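Saturday, 6:40 am

Woke early and went straight back to the geofence problem. Notes first, while I still have last night's logs open.

State of things. Nalus is the client library, Skamau is the service that holds fence definitions and subscriptions, and Yimer is the rules engine that decides which subscribers get told about a crossing. Nalus polls the platform location provider, filters, and posts a transition when it believes the device has crossed a boundary. For three weeks we have been seeing duplicate transitions: enter, exit, enter, exit, all within a minute or two, from handsets that were sitting on a desk the whole time. I had put this down to poor fixes near the building and tuned the filter twice. Both times the rate dropped and then crept back.

Last night I finally lined up the client trace with the Skamau trace on one clock. The client is sending fewer transitions than the server is recording. In one capture the client posted 4 and the server stored 12. So the filter was never the main fault, and most of the tuning I did was wasted.

The retry path is the culprit. Nalus assigns the event identifier at send time, inside the transport wrapper, so each retry of the same transition goes out with a fresh identifier. Skamau de-duplicates on that identifier and nothing else. If the first post is accepted but the acknowledgement is lost, the server sees the retry as a new event. The retry interval is six seconds with a short backoff, which matches the spacing in the stored records closely enough that I'm not going to look for another explanation.

This does not account for the alternating exits. I think those come from Yimer. It treats a second enter without an intervening exit as evidence of a missed exit, and synthesises one. I remember agreeing to that behaviour in the autumn, on the grounds that applications would rather have a balanced pair than an orphan. It made sense when the input was assumed clean. With duplicates arriving, it manufactures exits out of nothing and then passes them on to subscribers as though they had been observed.

Plan for the morning:

Move identifier assignment to the point where the transition is created, before it goes on the outbound queue. Persist it with the queue entry, so that it survives a process restart.

Add a second key on the server made up of device, fence, transition type and fix timestamp. Old clients will be around for a long while and the new identifier won't help them.

Mark synthetic exits with a flag. Leave the behaviour on by default for now, but make it a policy that a subscriber can turn off. 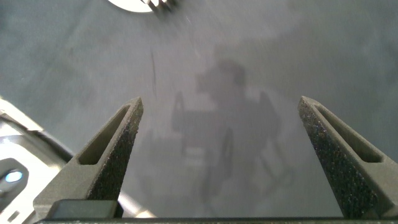
11:15 am

The first item is done. It was a smaller change than I feared. The queue entry already had a spare field, left over from when we planned to carry a session token in it, and the serialiser copes with an empty value, so upgrading in place should not lose anything that is pending. I wrote a test that kills the process between the send and the acknowledgement and then restarts it. One event stored, same identifier on both attempts. Ran it 22 times in a loop without a failure.

The second item is giving me trouble. The fix timestamp is not as stable as I had assumed. On two of the test handsets the provider returns the time at which the fix was delivered to the application, and on the others it returns the time at which the fix was computed. A retry reads the stored value, so in principle that doesn't matter, but the old clients rebuild the payload from the current fix whenever the queue has been flushed to disk. The timestamp can then shift by a second or more between attempts, and an exact match on the key fails.

Options as I see them. I can round the timestamp into buckets, which leaves the usual problem at the bucket edges. I can compare against a sliding window, which is more correct but means a range lookup on a table that was laid out for exact lookups. Or I can hold the last known state per device and fence and drop any transition that does not change it. The third is the cheapest by a good margin, and it would make the Yimer behaviour almost irrelevant, but it also hides genuine missed exits, and one of the courier applications depends on those for its billing. I don't want to find out about that from them.

Leaning towards the sliding window. Twelve seconds would cover two retries.

2:30 pm

Lunch, then a walk to the shops and back with the diagnostic build running on my own phone. Useful trip. The fence around the shopping centre fired cleanly on the way in. On the way out it was late, and the trace shows why: the provider had switched from satellite to wi-fi positioning inside the building and kept reporting a position near the entrance, with a claimed accuracy radius much tighter than it deserved. Nalus believed it. I have never liked trusting the reported accuracy across providers on equal terms, and this is one more reason to keep a per-provider correction factor. Separate ticket. Not touching it today.

Also noticed that battery use was higher than the last build. I suspect the debug logging, which writes synchronously. Will check against a release build before worrying.

5:50 pm

Sliding window is in. I added an index on device and fence, and the range scan only ever touches a handful of rows because old transitions are moved to the archive table overnight. Replayed the bad capture from last night through the new server with the old client payloads. It stored 4 events, the same number the client says it generated, and Yimer synthesised no exits at all.

One wrinkle. A fast real crossing, in and back in again inside the window with the exit lost, would be collapsed into a single enter. I can construct it by hand but have not found one in the archived data. Wrote it up in the known limitations section of the release notes and left it there.

The synthetic flag touches the public event structure, so it has to wait for the next minor version. Husier is the only downstream consumer that parses events strictly and it will reject an unknown field. I will need to ship the tolerant parser there first, leave it a week, then turn the flag on. Annoying ordering, but I would sooner do it that way than coordinate a same-day release across both.

For Monday: release build battery comparison, the ticket for provider accuracy, and the Husier parser. I also need to revert the two rounds of filter tuning and see what the noise looks like with the original constants. My guess is that they were fine.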